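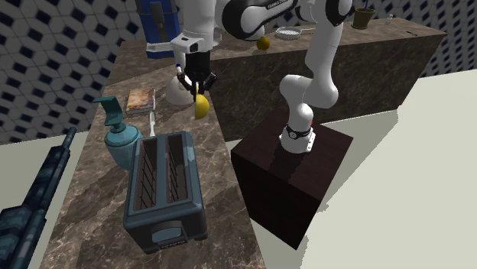
Section 4. Setting up the till and stock list

Applies to: Brimden shop software, till and back office. Last looked over 27 August 2026 by Seren Probert. Read all of section 3 first if the till hasn't been joined to the shop network yet. This section won't work without it.

What you need before you start

The owner login (not a staff one)
Your shop number, printed on the welcome letter
Receipt roll loaded, drawer key to hand
A price list of some sort. Paper is fine
An hour when the shop is shut, or near enough

Note: the owner login and the manager login look the same on screen until you try to change a tax rate. If the Rates button is grey you are in the wrong one. Log out, start again.

4.1 First switch-on

1. Plug in the printer, then the drawer lead into the back of the printer. Drawer lead looks like a phone lead. It isn't one. Don't put it in the router.
2. Switch on the till. Wait for the blue bar to fill. First time can be slow.
3. Type the shop number. No spaces.
4. Pick a language and a currency. Currency can't be changed later without wiping the till.
5. Press Test print. You should get a short slip with the shop name on it.
6. Press Test drawer. Drawer should open.

If the slip comes out blank the roll is in upside down. Turn it over.

If the drawer doesn't open, check it isn't locked with the key. Then check the lead. Then see 4.9.

Caution: never leave the key in the drawer lock while the shop is open. Keep the spare somewhere other than inside the drawer.

4.2 Shop details

1. Back office > Shop > Details.
2. Fill in name, address, phone. This prints at the top of every receipt so check the spelling.
3. Footer message. Two lines at most, anything longer gets chopped. Returns policy is a good use for it.
4. Save. Wait for the tick.

The footer can be changed whenever you like. Do it in November if you run different returns dates for presents, and remember to change it back.

4.3 Departments

Every item sits in a department. Make the departments first or you'll be moving things about all week.

1. Back office > Stock > Departments > New.
2. Give it a short name. Fruit and veg, Dairy, Tins, Household, Cards.
3. Choose a button colour for the till screen.
4. Choose the default tax rate. Items pick this up unless you tell them otherwise.
5. Save, then New again for the next.

Keep the list short. A department with two items in it is a nuisance at end of day -- it gets its own line on the report and its own subtotal.

Note: you can't delete a department with items in it. Move them out first (4.6).

Caution: the default tax rate is only a starting point. The software doesn't know what you sell. Check with your accountant or the official guidance, and check again when rates change.

4.4 Adding items one at a time

For small shops, or for the odds and ends after a bulk load.

1. Back office > Stock > Items > New.
2. Scan the barcode, or press No barcode and let the till give it a number.
3. Type the name as you want it on the receipt. Capitals are not needed.
4. Pick the department.
5. Type the selling price.
6. Type the cost price if you know it. Leave blank if not. Don't put zero, zero makes the margin report think you got it free.
7. Sold by: Each, Weight or Pack.
8. Save.

Sold by Weight: price is per kilo. The till will ask for a weight each time unless a scale is joined (section 6). Loose produce can go either way. Plenty of shops sell onions by weight and lemons each, and the till doesn't mind, but pick one way per item and stick to it. Two buttons for the same thing, one by weight and one each, and your stock figures are no use to anyone.

Sold by Pack: asks how many in a pack. Selling one pack takes that many off the single item. You need the single item set up first.

Note: item names have to be different from each other. The till will let you save two the same, it just won't warn you, and the search shows whichever came first.

4.5 Loading a list from a spreadsheet

Quicker for anything over a few shelves. The largest list we've loaded in one go was 3,164 lines, from the Kerkley shop, and it went in without splitting.

1. Back office > Stock > Import > Get blank sheet. Save it to the computer.
2. Open it. Do not change the top row.
3. Fill in one item per row. Name, department and price are a must. Rest can be blank.
4. Department names must match the ones you made in 4.3 letter for letter. "Tins" and "Tinned" are two departments as far as the import goes.
5. Prices as plain numbers, no pound sign. 1.20 not £1.20.
6. Barcode column: set it to Text before you paste anything in. Otherwise the spreadsheet drops the zeros off the front and none of them will scan.
7. Save as CSV.
8. Import > Choose file > Check only.
9. Read the list of problems. Fix them in the sheet, not on screen.
10. Repeat steps 7 to 9 until the list is empty.
11. Import > Choose file > Load.

Caution: Load writes over any item with the same barcode, price included. There's no undo. Take a backup first (4.8).

Common messages on the check:

Error 533, department not found. Spelling, or a space on the end of the word. Usually the space.
Price missing. Blank cell, or a letter O typed for a nought.
Barcode repeated. Two rows the same. Delete one.
Row too long. Somebody has put a comma in the name. Take it out.

4.6 Changing and moving items

To change one price: find the item, type over the price, Save. Tills pick it up at the next sale, not in the middle of one.

To change several:

1. Stock > Items, tick the ones you want.
2. Press With ticked.
3. Choose Change price, Change department or Change tax.
4. For price, type a new figure or a percentage. Percentages get rounded to the nearest penny. Tick Round to 5p if you'd rather.
5. Preview. Read it properly.
6. Apply.

Shelf labels don't change themselves. Press Print labels on the same screen and it will do only the ones that moved. Put the label roll in first or they come out on receipt paper.

Note: to stop selling something, use Retire, don't delete. Retired items drop off the till but stay in old reports. A deleted one shows up as Unknown in last year's figures.

4.7 Laying out the till screen

Top row is for the things with no barcode that sell all day. Bread rolls, loose fruit, newspapers, carrier bags.

1. On the till, log in as owner, press and hold any blank square.
2. Choose Add item or Add department.
3. Pick from the list.
4. Drag to where you want it. Hold for a second before dragging or it'll think you're making a sale.
5. Press Done, top right.

Leave it alone for a week before moving anything. Staff learn where the buttons are very fast and get cross when they shift. If you do need to move one, tell whoever is on in the morning.

Pictures on buttons: optional. Square ones work best. Long names shrink to fit and can get too small to read, so shorten the button name -- the receipt name stays as it was.

More than one till: layout copies to the others overnight. To do it straight away, Back office > Tills > Send layout now. Tills must be switched on and not in the middle of a sale.

4.8 Backups

1. Put a memory stick in the till or the back office computer.
2. Back office > System > Backup > Now.
3. Wait for Finished. Don't pull the stick before that.
4. Label the stick with the date. Keep it off the premises if you can.

Do one before every import, before every update, and at month end. The overnight backup covers sales and stock but not the screen layout. Layout is only in the manual one.

To put a backup back, ring us. Please don't try it alone, it replaces everything since the backup was taken, todays sales included.

4.9 If something isn't right

Drawer won't open at the end of a sale. Check Tills > Drawer is set to On. Check the lead is in the printer and not the till. If you're stuck mid-queue use the key.

Item scans but the price is wrong. Look for a retired item with the same barcode. Remove the barcode from the retired one.

Item doesn't scan at all. Type the number under the bars by hand. If that works, wipe the scanner glass with a dry cloth. If it doesn't, the zeros have gone from the front, see 4.5 step 6.

Till says Offline. It'll carry on taking cash and send the sales up later. Card payments depend on your card machine, not on us. Don't restart the till while it says Sending.

Old Sterum list won't import. The older Sterum export puts price and department the other way round. Swap the two columns over in the sheet and check agian.

Totals don't match the drawer. Count it again first. Then look at Reports > No sale, which lists every time the drawer was opened without one.

4.10 Before you open

Log out of the owner login on every till
Make one test sale, cash, and refund it
Check the receipt: name, address, tax line, footer
Put the float in and record it under Tills > Float
Spare receipt roll under the counter

Staff logins are in section 5. Don't let people share one, the reports by person are worthless if they do.

Help line number is on the inside cover. Have your shop number ready when you ring.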